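About Brallumlow

Brallumlow packs assorted sweets and snacks into mixed boxes for offices, hotels, clinics and event organizers. We do not manufacture confectionery. We buy finished, individually wrapped goods, sort them by type and size, and pack them to a written specification agreed with the customer.

The company was founded by Prapai Wongsuwan, who had previously managed dry goods storage for a hotel group. The first orders were packed on a dining table and delivered the same evening. The business now operates from a single floor at the Luvard building, with a goods-in area, a storage room, a sampling room and six packing tables.

What we pack

Our stock list holds 34 lines in a normal month. It covers hard candy, chewy candy, chocolate bars, filled wafers, jellies, nuts and rice crackers. All lines are wrapped singly by the manufacturer. We do not open, rewrap or relabel a piece at any stage. Loose or unwrapped goods are not accepted.

Lines are grouped into three size classes. Class A is small candy, normally with a twisted or crimped wrapper. Class B is flat pieces and small packets. Class C is full-size bars. The size class determines the order of packing: C first, against the long side of the box, then B, then A in the remaining space. A box packed in the reverse order will usually close, but the bars bend and the lid lifts at one corner.

Chocolate is stored apart from other lines and is left out of unrefrigerated deliveries in August unless the customer asks for it in writing.

Boxes

Two box formats are in use. The Ruangrit is a shallow tray box for reception desks and meeting rooms. The Plelline is a deeper box with a tuck lid, intended for shipping. Both are plain cardboard, delivered flat and folded at the table. The Ruangrit has a maximum fill weight of 400 grams. Boxes above that weight are moved to the deeper format.

Sampling and approval

Every new assortment is laid out by hand before it is approved. The pieces are spread on a cloth next to an open box so that color, wrapper length and piece size can be compared. Panya Tanasarn, who runs the sampling room, introduced the cloth after finding that small round pieces rolled on a bare tabletop.
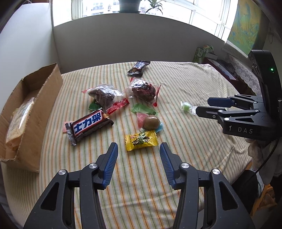

An assortment is approved when it meets the fill weight, contains at least one piece from each size class and has no two adjacent lines in wrappers of the same color. The last rule was requested by hotel customers and is now applied to all orders. Approved layouts are recorded on a packing sheet, which stays with the table until the order is complete.

Capacity and ordering

Normal capacity is 4,000 boxes a month. The largest single order completed so far was 2,807 boxes, in mixed formats, for a conference organizer. Sample boxes are available to business customers before a first order. Changes to a standing order should reach us by noon on Wednesday to take effect the following week.

Ingredient and allergen information is printed on the manufacturers' packaging and can be supplied as a list with each order. Because nut products are stored and packed on the same floor, we do not offer a nut-free assortment.

Visits to the sampling room are by appointment through the order desk.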